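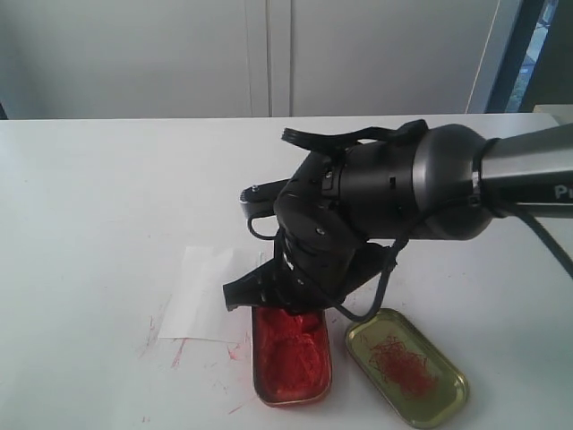
Why Do Your Fingers Go Wrinkly in the Bath?

I love a long bath. I take a book in with me, I run the water too hot, and I stay until somebody bangs on the door. And every single time, when I finally climb out, my fingertips look like raisins. Yours do too, I bet! Let's talk about why.

First, go and look at your hands. Turn them over so you can see the palms. The skin there is different from the skin on your arms. It's thicker, there's no hair on it at all, and it's covered in tiny ridges that make your fingerprints. The bottoms of your feet are the same. Those are the places that wrinkle, and your elbows and your tummy just stay smooth, no matter how long you sit there.

When I was little, a grown-up at the Hasel swimming pool told me that skin is like a sponge. It soaks up water, she said, and gets too big, so it folds up. I believed that for years and years. Lots of people did, and there's a little bit of truth in it, because the outer layer of your skin really does take in some water.

But doctors noticed something odd a long time ago. Some people had hurt the nerves in a finger. (Nerves are the long, thin threads that carry messages between your brain and the rest of you.) When those people put their hands in water, the finger with the hurt nerve stayed smooth or hardly wrinkled. If skin were only a sponge, that finger should have gone raisiny like all the others!

So wrinkling is something your body does by itself, the same way it makes you sweat or blink. After your hands have been wet for a while, your nerves send out a message, and the tiny blood vessels in your fingertips squeeze and get narrower. Now there's less blood in there, so the inside of your fingertip shrinks a little bit. The skin on the outside is still as big as it was before. Too much skin, not enough finger, and it gets pulled down into folds.

Think of a grape drying in the sun. The inside gets smaller, the peel doesn't, and you end up with a raisin. (A grape dries out for good, of course, and you don't. Please don't worry about that.)

What are the wrinkles for? Scientists are still arguing about this one, which I think is great. One idea is that they work like the grooves on a car tire. The grooves give water somewhere to go, so your skin can press right up against whatever you're holding. In some tests, people with wrinkly fingers moved wet marbles faster than people with smooth ones. In another test it made no difference. So maybe wrinkles helped people long ago to pick food out of streams, or to walk on slippery rocks in bare feet, and maybe they didn't. You could be the one who finds out.

You can try your own test at home. Ask a grown-up first, and put a towel on the floor.

You will need:
2 big bowls
20 marbles
warm water (comfy, never hot)
a clock or a timer

Put all the marbles in one bowl and fill both bowls halfway with water. With dry, smooth fingers, move the marbles one at a time into the other bowl and write down how long it took. Now soak your hands in warm water until they're properly wrinkly. For me that takes almost 20 minutes, so get somebody to read to you. Then do the marbles again.

Were you faster? You might just be better at it the second time! Wait for another day and do it the other way around, wrinkly first. I did mine 4 times last August and my kitchen floor has never been so wet.

A few questions kids have sent me:

Does it hurt? Nope. It can feel a bit funny when you touch things, that's all.

How long does it last? Dry your hands and the wrinkles fade away pretty soon. Mine are gone by the time I've found my pajamas.

Does it happen in the sea? Yes, but it usually takes longer in salty water than in the tub.

Do monkeys get it? Some do! People have seen wrinkly fingers on macaques that like to sit in hot springs, and I'd like to join them.

Next time I'm going to tell you about goosebumps, so go and find something chilly to stand next to.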